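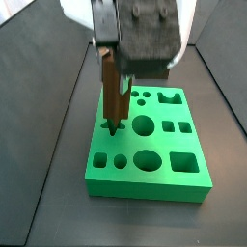 What did the project set out to do in this period?

The plan was to replace the scripted insertion routine with a planner that works from the camera estimate and can correct itself while the part is in the gripper.

Ciltbridge, progress report for Grundell, phase 3
Prepared by Songül Çetinkaya, Andville

The planner is now running on the test cell and has replaced the script for all insertion work. The perception module feeds it directly. The recovery behavior is partly finished and will carry over into the next phase. We are within budget on staff time and slightly over on computing, as explained near the end.

Work completed

The old routine moved to a stored position, lowered the part and stopped when the force reading passed a limit. It worked when the block stood exactly where it had been taught, and it had to be taught again whenever someone shifted the block. Tihomir Grgić wrote the new planner over the summer and we switched the cell over to it in September. It takes a pose for the held part and a pose for the target opening, plans an approach to a point above the opening, and then hands over to a slower controller for the last stretch down.

That handover took longer to get right than the planner itself. In the first version the arm came to a full stop before the slow controller started, and the stop was long enough for the part to swing a little in the fingers. The two now overlap. The slow controller starts while the planner is still finishing its move, and the commands are blended. Logs from before and after the change are in the shared folder under "handover".

We recorded 600 insertion attempts with the new software. Of these, 159 ended in a failure of some kind, and Rhodri Ifans has gone through the logs for each one and given it a cause. The largest group is wrong rotation about the vertical axis. The next is a wrong choice of opening, mostly between two openings of similar size. A small group were communication faults between the planner and the arm controller. Those stopped after we moved both processes onto the same machine.

We do not have a matching count for the old script, which did not write a log entry when an attempt was abandoned. We know this makes the comparison you asked for in your last review weaker than it should be. The script is still installed and can be run again with logging added if you would like the figure.

Perception
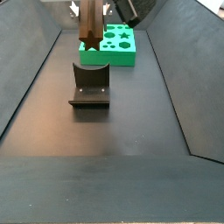 The perception module now estimates three things separately: the block, the holder and the part in the gripper. Until this phase it fitted all three in one step, and an error in one pulled the others off. Necati Ateş split the fit and added a confidence value to each result, so the planner can refuse to move when one of them is low. The holder has been the hardest of the three. It is black on a dark floor, and apart from its edges, the shadow and two small screw heads there is very little for the fit to hold on to. The green block is easy by comparison. The star adds a different problem: the part can be over the back-left area of the block while its opening is near the right side, so the module has to report a good position for both even when the part or the gripper is in front of some of the block. We now keep the last good estimate of the block from before the part came into view and only update it when the new one agrees.

The full cycle from camera frame to updated pose takes 700 milliseconds. This is fast enough for the approach but too slow for the last stretch, where the controller works from force readings alone. We had hoped to use the camera all the way down. Necati thinks most of the time is spent in the refinement step and that it can be cut by starting each fit from the previous one. He has a branch with this change, but it has not been run on the cell.

Calibration has also been changed. The camera position used to be entered by hand from a measurement sheet. It is now worked out by a short program that moves the arm through a fixed set of poses and solves for the camera. The program refuses to save a result if the error is above a set limit, and it writes the old values to a backup first. We lost an afternoon in the early part of the phase to a mistyped number on the sheet, so this was done ahead of schedule.

Recovery behavior

The recovery behavior covers what the software does when the part touches the top of the block and does not go in. At present it lifts slightly, turns the part by a small angle, and tries again, alternating direction each time with a larger angle. If it reaches the limit it goes back to the approach point and asks perception for a new estimate. The turning part works. The return to the approach point works in simulation and is unreliable on the cell, because the planner sometimes treats the holder as an obstacle lying across the path and picks a long way around it.

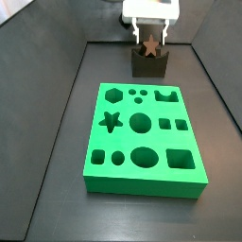
Alper Yalçınkaya is changing how obstacles are passed to the planner so that the holder is ignored during a pick and counted again once the part is clear of it. The switch between the two has to be made at the right height. Too early and the planner will allow a sideways move while the lower end of the part is still inside the holder. Too late and it reports a collision at the start of every plan. For now the height is a fixed value in the settings file for each part. We would prefer to work it out from the part model, and that is on the list for the next phase.

Tooling

The log viewer has been rewritten. It now shows the force readings, the planned path and the perception confidence on one timeline, and an attempt can be opened by its number. Rhodri wrote it for his own review of the failures and the rest of the team has since started using it. It still loads the whole log into memory and is slow to open on a laptop.

The settings files are now checked when the software starts. A missing or misspelled entry stops the program with a message naming the entry, where before it fell back to a default.

Spending

Staff time is on plan. Computing is over because we ran the simulation sweeps for the recovery behavior twice — the first set used the old gripper model and had to be thrown out. We have moved the difference from the travel line, which was unused, and do not need further funds for it.

Next phase

Finish the return to the approach point and test it on the cell.
Test Necati's faster refinement and measure the cycle time again.
Reduce the rotation failures, starting with the star.
Set the holder clearance height from the part model.
Run the old script with logging, if Grundell wants the comparison.

We need a decision from you on the last item before the new phase starts, as it will take cell time away from the recovery tests. Alper can send the failure log to your technical reviewer on request.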